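Search this journal Search Advanced

3.2 The washroom counter as a place for small things

Readers who have followed us this far through the Hevcombe apartments will perhaps forgive a slower pace here, for the washroom is where our residents had the most to say. We had expected talk of storage and cleaning, and we got plenty of it, but what people wanted to tell us about was the counter itself – what may stand on it, what must be put away before guests come, and who in the household gets to decide. One resident spent most of a long August visit on the subject of mugs, and we were glad she did.

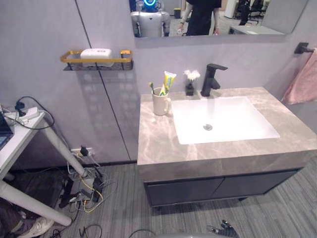
Figure 2. Vanity counter with a toothbrush and toothpaste kept in a ceramic mug, and a small vase of artificial flowers beside the faucet.

Of the 44 households we visited, most kept what we came to call a standing group: a few things that live beside the basin day and night and are lifted only for wiping. A mug borrowed from the kitchen was a great favorite. People liked its weight, and they liked that it could go back to being a mug if company ran long. Flowers, real or artificial, were spoken of quite differently. They had no job to do, and residents were fond of them for just that reason, often setting them toward the back where a sleeve would not catch them.

Towels belong to this story too. A hand towel on a bar beside the counter was treated as part of the same arrangement, and its color was often chosen to please someone else in the home. Oyelaran's earlier survey counted towels under laundry, and we understand the choice, but our residents would have found it a little odd.
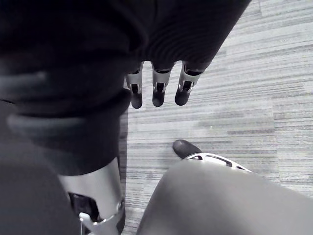
Angharad Humphreys

The floor came up less often, and mostly in connection with mopping. Residents whose cabinets stood on legs told us that the gap beneath was a nuisance and a comfort in equal measure – dust gathers there, but so do lost caps, which can at least be fished out again. We return to this in Section 4.

Contact | Copyright Flirndale Papers | Back to top

We use cookies to improve your visit. Accept Manage settings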